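Ticket 779
Product: Irine mug tree, four peg
Category: Wobble / assembly
Opened: January 2025
Status: open, waiting on customer

Mug tree rocks. Bought from Vavov in August, fine for months, now leans as soon as anything heavy goes on a top peg. Two mugs have gone over. Neither broke but I'd rather not wait for the third.

Tried so far:
Turned post clockwise by hand till it stopped. Bit better, not cured.
Felt underneath, no screw that I can find, just a plug of some sort.
Moved it off the kitchen worktop onto the white table, in case the worktop was the problem. Still rocks. The table is two sections pushed together so I've kept the base on the near half, clear of the join.
Took all the mugs off. Post still gives a little if I push it.

Everything's out on the table while I sort it — mug, bowl, the trainer up on its foam blocks. 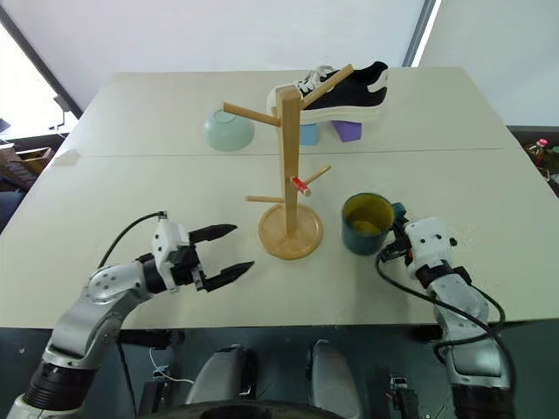 Kirsty Lockyer: Thanks for the detail, very helpful. The plug under the base should lift out with a thumbnail, the bolt is behind it. Quarter turn at a time please, the wood can split if you force it. Could you also try it on the floor and say whether it rocks there with nothing hung on it?

Update. Plug out, bolt found. Had to borrow an allen key. Three quarter turns and it went stiff so I stopped. Floor test: doesnt rock empty. So the base is flat and it's the post, I think.

Left one mug on a top peg for 15 minutes. Stayed up. Two mugs on the same side, leans again but less than before. One each side is ok.

Second thing, same order, can go on this ticket or a new one, don't mind. The teal Hivon pitcher. Handle creaks where it joins when the jug is full. No leak. Can't feel a crack. Only does it on lifting, not pouring. Is that normal for teh plastic ones or should I stop using it?
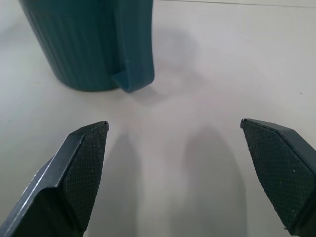 Attachment 2: teal pitcher, lower body and handle

Still need from you:
Replacement bolt or a longer one, if there is such a thing.
Yes or no on the handle.

Order was 12 items so I've not got the box any more, hope that's not a problem. Can send the receipt.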